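August – patch cables, side room

Started 14:10. Reet Rebane had already pulled the old runs from behind the cabinet, so only sorting and testing left for today. Stock on the shelf comes from two deliveries, Otden and Skular, mixed in the same crate. Sorted by length first, then by jacket color.

Tester is the Chaiyaporn unit. Battery at 70 percent at start, not charged in between. Procedure as last time: plug both ends, run wire map, flex the cable by hand close to the connector, run again. Any change between the two readings and the cable goes in the reject box. No re-crimping of molded ends. 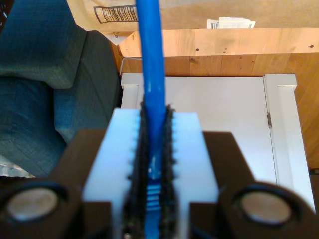 Blue ones are for the uplinks only. Gray for desks, yellow stays with the phones until Yaowalak Thaweesak has finished the new port list. Please don't borrow blue for anything else, even short term – it makes the labels useless.

Results:

- 143 tested, 150 on the inventory sheet. The missing seven are probably still in the Sirgate room. Not checked.
- Four rejects. Three open on pin 8, one intermittent when flexed.
- Two latches snapped, wire map fine. Kept apart, marked with tape, for bench use.

Latches: press fully before pulling. The ones that broke were both on cables with a tight boot, where the tab can't travel far enough. Pushing the plug in slightly before pressing takes the load off and it releases clean.

Labels go 5 cm back from the plug, text reading away from the connector. Label roll is order 1895, one roll left after this. Reet to reorder.

Open:

- find the seven
- port list (Yaowalak)
- decide whether the short gray ones are worth keeping, there are far too many
- wipe down the shelf before anything goes back on it

Stopped 16:45. Tester back in the drawer, battery 31 percent.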